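Subject: Re: [utasmont-residents] Visitor parking, Menzies Court

Tamunoemi Onyeka wrote:
> Can someone confirm the new visitor bays? The letting pack says 6,
> the site plan says 15, and the barrier code has stopped working.

Both numbers are right. There are 6 bays behind Menzies Court and 15 in total once the Vitik Road side is included. The plan shows the whole estate.

The barrier is run by Fonent under the management contract. Codes now expire after 3 months and are reissued by email to the leaseholder. Tenants need to get theirs from the landlord or letting agent. 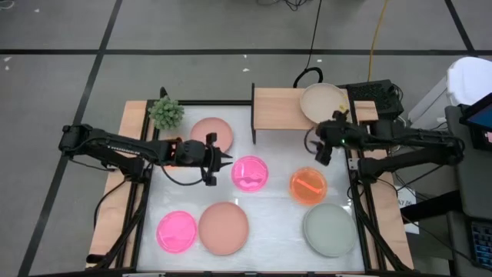
Steps for a new code

1. Email the Fonent site office with your flat number and block.
2. State whether you are the leaseholder or a tenant.
3. Wait for the reply before trying the keypad again. Repeated wrong entries lock it.

The overflow car park by the surgery is 200 metres from the main entrance and has no barrier. Overnight parking is allowed there until the end of June.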